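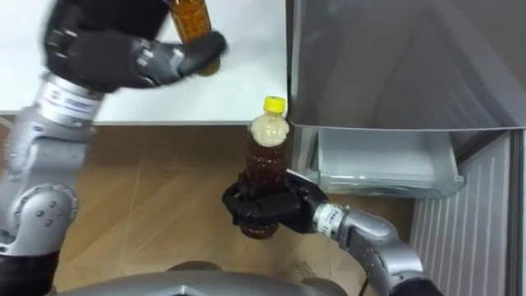

Costume brooch check, before you pay

Written after the October fair, where Rosemo wanted $800 for a "signed" spray pin. I passed.

1. Pin stem. Should close without a shove. Comment: the Orneo one popped open 3 times in my hand. Fail.

2. Catch. Ask if it was replaced. Dealers say "original" very easily — look for fresh solder. 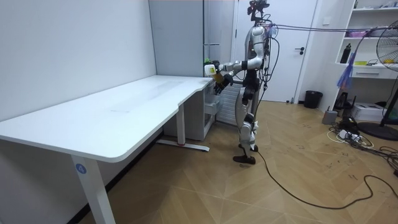

Lerato Mabuza wrote back that a new catch doesn't bother her at all, as long as it holds on a wool coat and the price comes down. Fine, but the price never comes down.

3. Stones. Run a fingernail over the prongs. Comment: the Lader bar pin had 13 stones and 2 were glued. Sold as "all set by hand." Fail.
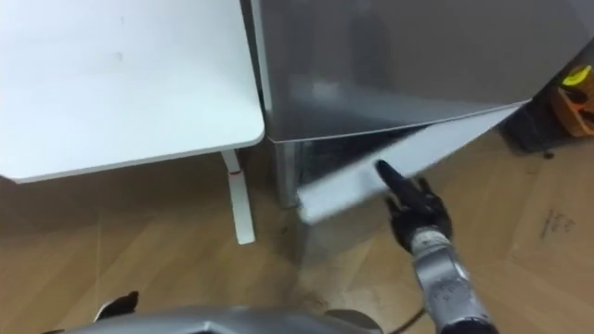 4. Signature. A stamp proves there was a stamp. Compare the lettering with a piece you trust. Comment: the Dlamini leaf looked right to me, and Edivaldo Mendonça agreed. Pass, for now.

5. Weight and edges. Sharp edges snag silk, and a heavy pin drags a thin blouse down by lunch.

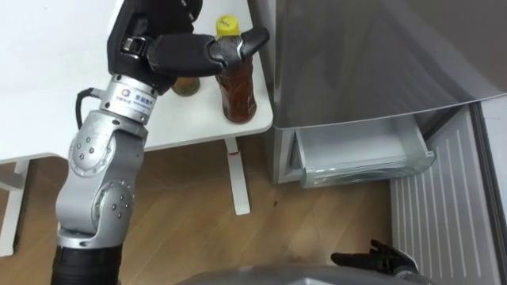

I would also wear it for an hour before believing anything on the card. If the seller won't allow that, mark it as a fail and move on.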